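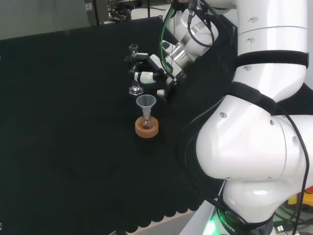
The Dornbridge handling rules now run to 20 pages, and I doubt that more than nine of them change what happens at the table. Our checks this period covered the glassware section. Rule 4 says every cable on a moving arm must be secured along its full length. The big arm has straps at the elbow and above it, yet the cables still hang loose down its side past the base, and the checklist passes that because it only asks whether straps are fitted. The cork ring under the round flask is a better case: the rule names the part, and anyone can see if it's there.

Sader logged 341 transfers against the rules. The log records that a form was signed and says little about whether the grip was sound, so I would not quote that number as a safety result. Coelho wants to add a second form. We'd ask Demow to hold off on paying for it until the cable rule is rewritten. A draft goes out in August.

Report date: 18 Jul 2022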